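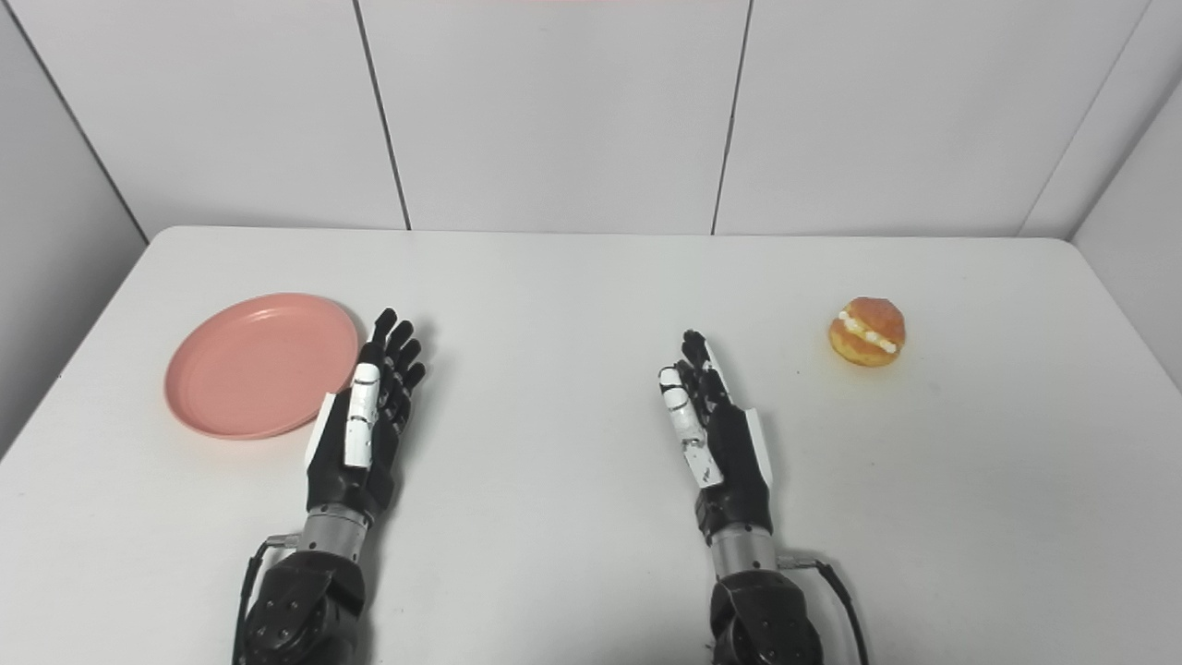 Table setup for the plate task, both hands at the start position.

Scoring and recording trials for a student bimanual placement project
Posted in: School and College Robotics

Tomoyo Yoshida

I am the faculty adviser to a student group that is preparing an entry for the Grumitz Challenge in August. Our project, registered under the name Flirkine, requires a pair of robotic hands to transfer a filled bun to a plate. The students have divided the work into two parts: one pair teleoperates the arms and records the trials, and the other trains and tests the policy on the recordings.

We currently hold 580 recorded trials. Upon review, the students disagreed as to how many of these should be kept. The operators wish to retain every trial that ends with the bun on the plate. The training pair wishes to discard any trial in which the operator hesitated, regrasped, or approached from an unusual angle. A smaller set of 40 trials has been set aside because the recording was stopped before the arms had returned to rest.

I would be grateful for guidance on the following points. First, what standard should a student group apply when accepting or rejecting a trial? Second, should the start and end of a trial be defined by the operator or by a written rule? Third, the challenge requires a project notebook, and I should like to know how much of this discussion belongs in it. Members who have supervised a similar entry are particularly invited to respond.

Renji Hosoda

I supervised entries in two previous seasons and now assist with the practice course at Sugiyama. My recommendations are as follows.

The disagreement between your students is a common one and is best settled in writing before any further recording takes place. We ask each group to prepare a one-page trial sheet, signed by all members, which states the starting arrangement, the permitted actions, and the condition under which a trial ends. Once the sheet is signed, a trial is accepted or rejected by the sheet alone. An operator may not reject his or her own trial.

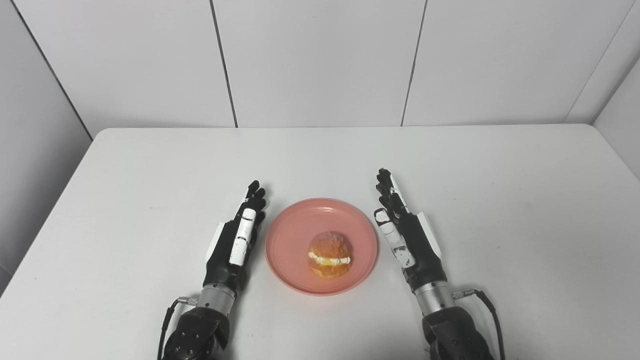

The end condition deserves the most care. Many groups write only "object on plate," and this wording leads to arguments over the position of the object and of the hands. Our sheet names both. An arrangement in which the bun rests within the flat part of the plate, with a hand standing upright at either side of it, would satisfy the object clause, but the trial would remain open until the hands had gone back to their start positions. Under such a rule your 40 shortened trials would be incomplete. They should be labeled and stored separately — they may still be of use to the training pair for the approach and grasp stages.

With regard to hesitation and regrasping, I would advise against discarding these trials altogether. A policy trained only on smooth motions has little basis for recovering from a poor first contact. Our group labeled each trial as "direct" or "corrected" and trained once with the corrected trials and once without them. The comparison made a useful notebook entry in itself. Trials with contact between the two hands were removed in every case.

Before recording resumes, please also have the students reserve 100 starting arrangements for testing and write them down. These must not be used for training. Groups that choose their test arrangements late tend to choose the easy ones, often without intending to.

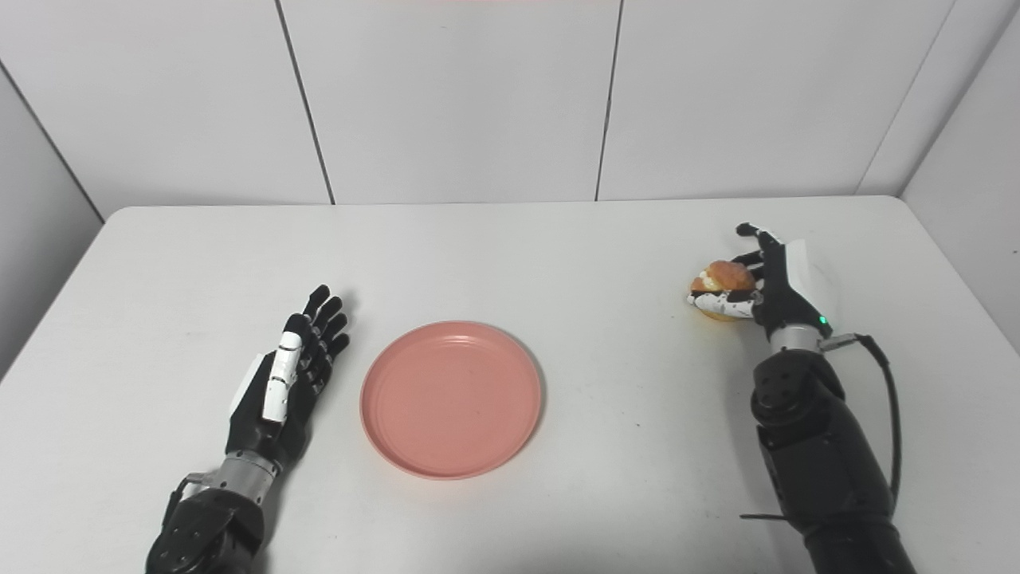

May the students change the trial sheet after recording has begun?
They may, provided that the new version is dated, signed again by all members, and applied only to trials recorded after the change. Earlier trials keep the label they were given.

As to the notebook, the signed sheet, the labels, and a short account of the disagreement should all be included. Judges have responded well to groups that document how a decision was reached.

Grondach Lab Desk

Agree with most of the above. We had 21 students on one arm setup and the signed sheet was the only thing that worked. Put the file naming rule on the same page. Ours was on a separate page and half the group did not read it.

Tomoyo Yoshida

Thank you both. The students have agreed to draft a trial sheet at the next meeting, and the file naming rule will be placed on it. I will post the finished version in this thread for comment once all members have signed.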